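Opened 4/18/23, bookkeeping queue
Raised by: Shahla Yazdani (Vatura, office)
Assigned: Nithin Sastry
Priority: high, VAT no, sales tax yes

**Problem as reported**

Bank rec for the Vatura operating account is out by $43.10 and the month won't close in Brilent. Shahla says it balanced before the supplier import. Cash flow forecast pulls from the same ledger so that's wrong too, and the owner has a meeting with the bank about the credit line. Needs a clean forecast to take with her.

**First look (NS)**

- Opening balance agrees to last month's signed rec. Fine.
- Bank feed complete, no gaps, statement closing balance matches the feed.
- Ledger lower than bank by $43.10. Same figure on the rec screen and the trial balance so at least its consistent.
- Searched for 43.10 as a single amount. Nothing.
- Searched half of it, 21.55, in case something was posted on the wrong side. Nothing there either.
- Difference not divisible by 9 so probably not a transposition. Checked the big ones anyway.

Asked Shahla what changed. Answer: supplier bills now come in through the Vandix import instead of being keyed. First full month on it.

**Import check**

Import file has 38 lines. Ledger shows 38 bills. So nothing dropped, nothing doubled. Totals per supplier next.

All agree except Malhotra (hardware and site supplies). Ledger total for Malhotra is higher than their statement by exactly $43.10. Good, that's our number.

Pulled the Malhotra bills. One has a credit for returned goods on the same document. Vandix read the credit line as a charge. Credit is $21.55, so posting it as a charge puts the bill over by twice that. Would have found it on the 21.55 search but I was only searching bank transactions, not bill lines. My fault, cost me an hour.

Payment then went into the ledger at the wrong bill total because "auto-match to bill" is on. Bank shows the real amount paid. Hence the gap.

**Note from Narayanan Kotian**

Seen this before with another client, back in October. Vandix drops the minus sign when the supplier prints it after the amount (21.55-) and not in front. Their setting is under Supplier > Layout > Trailing sign. Off by default. Has to be switched on per supplier, no global switch that I could find.

Also pls turn off auto-match for any supplier that issues credits on the same page as charges. Let a person look at it.

**Fix**

1. Unmatch the payment from the Malhotra bill. Don't delete the payment, the bank line is attached to it.
2. Void the bill. Reason code "import error", put this ticket in the memo.
3. Turn on Trailing sign for Malhotra in Vandix.
4. Re-import that one document only. Untick the rest or you get all of them agian.
5. Check the credit line shows as negative and the tax on it reversed as well. Tax has its own column, easy to miss.
6. Edit payment to the amount on the bank line, match to the new bill by hand.
7. Attach the return paperwork to the bill. Shahla's folder for it is "returns small tools".
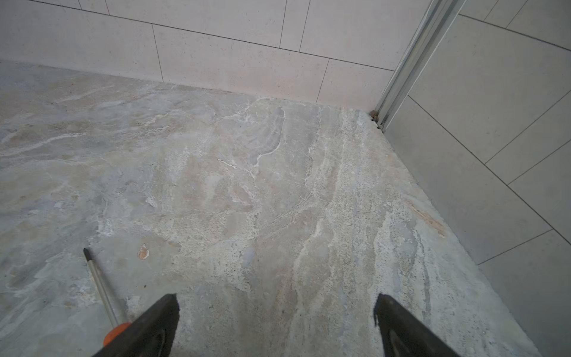

8. Rerun the rec. Difference should be 0.00.
9. Refresh the forecast. It does not refresh by itself after a void, you have to hit Rebuild.

**Result**

Steps 1 to 8 done. Rec at 0.00, supplier ledger agrees to Malhotra statement. Sales tax report reran, return not filed yet so no amendment needed.

Step 9 threw an error first time ("period locked"). Ajith D'Souza had locked the month for review. He unlocked it, rebuild ran OK, locked again.

Forecast now opens on the right cash figure. Sent PDF to Shahla, she's checked it against the bank balance and is happy.

**Still open**

- Other suppliers with trailing minus signs. Shahla to send one recent credit from each, I'll set the layouts. She thinks 10 suppliers, will confirm.
- Auto-match off for those same 10 until tested.
- Raghavendra Kaimal wants a check added to the month end list: supplier ledger vs statement for anyone with a credit in the month, before the bank rec. Ajith to update the list.
- Vandix support emailed re: the default. No reply yet.

Leaving open at low priority till the layouts are done. NS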